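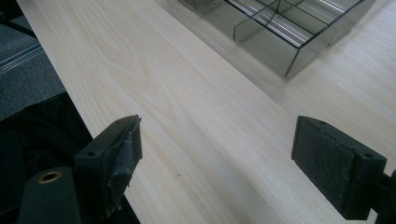 3 min read

Oil or water-based poly on a pale kitchen table?

rnoonan47
I'm refinishing a table I bought secondhand from a guy in Volov. I have it sanded to 220 and want to keep it as light as I can. My father-in-law says tung oil and nothing else. The store pushed water-based poly. Two kids, daily meals, markers. What would you use?

Declan Daly
Water-based poly, satin, three coats. Oil will turn it yellow by December. I did our last table in oil and it looked like a pumpkin.

cormac_t
Disagree. Oil darkens it a shade and then it mostly stops. When a kid scratches poly you have to sand the whole top to fix it. With oil you rub the spot and move on.

Declan Daly
You rub the spot every month for the rest of your life. She said daily meals.

cormac_t
I do mine twice a year. Takes 8 minutes.

MairéadMM
What species is it? If it's maple, tung oil barely soaks in and you'll wait forever for it to cure. Ash is different.

rnoonan47
He told me maple but he wasn't sure. No label underneath.

MairéadMM
Then test the underside first. One patch of each, leave them a week, put a wet glass on both overnight.

diarmuid_mc
Hardwax oil is the middle option. I use the Grovance one. Goes on thin, buffs out, can be spot repaired. It costs more, and the can skins over once it's open.

Declan Daly
I'd still want poly under a toddler. Also 220 is too fine if you go with hardwax, the can usually says to stop at 150.

diarmuid_mc
True, go back over it with 150.

rnoonan47
OK, doing the test patches this weekend, poly and hardwax. Skipping the tung oil. Will post results.

cormac_t
Wear gloves with the hardwax. It's a pain to get off your hands.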